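Folding long sleeves, and the rest of the winter drawer

26 December 2024

The day after Christmas is when I do the closet. I have done it for years and it takes me most of the afternoon, with coffee in the middle. This year I got three new shirts and a sweater, so something had to go, and what stayed had to be folded smaller than before.

My dresser is a Salian with four drawers. The second one down is for long sleeves. When I folded everything in a pile it held 9 shirts and I only ever wore the top two. Now I fold them to stand on edge and it holds 17, and I can see all of them when I open it.

Jersey is the hardest fabric to fold this way. It's soft, it slides, and it keeps any crease you press into it by accident. Cotton button-downs more or less fold themselves along the seams. A heathered knit doesn't give you much to go by, so I start by finding the edges and getting the big folds out before I do anything with the sleeves.
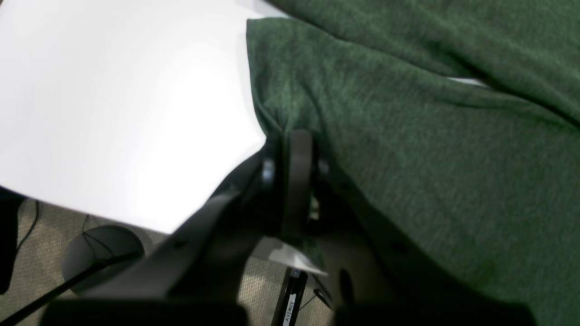
Dark green heathered knit, still in big folds.

A table is better than a bed for this. On a bed the fabric sinks and you end up chasing it. Any flat, hard surface will do, and a light color helps with dark shirts – you can see where the hem is. I lay the shirt out wide, take it by both ends and pull gently until the wrinkles in the body go mostly flat. It doesn't have to be perfect. 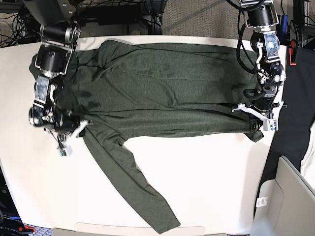
After that the sleeves come in, one at a time, straight across the back and then down along the side. If a cuff hangs out past the hem, turn it back up. Then fold the sides in to the width of your drawer divider and roll or fold up from the bottom. I fold. My brother-in-law Tullio Zanetti rolls, and his drawer looks fine too.

The dividers are from Favix and I don't love them. They slip on the drawer bottom, so I put a strip of shelf liner under each one.

Two shirts went in the donation bag, plus a gray cardigan I hadn't put on since June. The sweater drawer is still a mess – wool takes up so much room – and I'll get to it when I've washed the blue one.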